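**Polyester fleece** is a napped knit fabric used for blankets, robes, jacket linings and children's clothing. It is sold as a soft, warm stand-in for wool, and many of the claims made for it are older than the tests meant to support them.

## Construction

The base is a knit with loops that are brushed and then sheared to raise the pile. Weight is given in grams per square meter. Light throws run well under 241, and the heaviest coat grades reach 536. Sellers often present a higher number as proof of warmth – it mostly measures how much fabric there is. Thickness, pile and fit matter too, and a heavy fleece still lets wind through.

"Plush," "velvet" and "coral" are shop names with no fixed meaning. Farnura and Strömberg have both used "coral" for cloths that differ plainly in pile height.
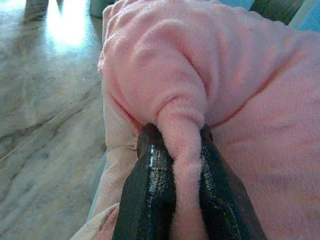 ## Matting and wear

Pile flattens and clumps with rubbing, heat and fabric softener. The label on the Tesari throw promises a nap that "stays new for 500 washes." The textile writer Leif Magnusson asked for the test behind that figure and received a brochure. In his own trial, matting was easy to feel after 70 washes, though he used only one machine and one detergent.

Teodor Lie, in a care guide printed in Pluldale, advises against wringing fleece by hand on the grounds that twisting ruins the knit. The evidence offered is thin. Most fleece recovers its shape when shaken out, and high dryer heat is a better-supported cause of permanent damage.

## Shedding

Fleece releases loose fibers in the wash. Published amounts vary widely with method, and figures quoted on packaging seldom name one.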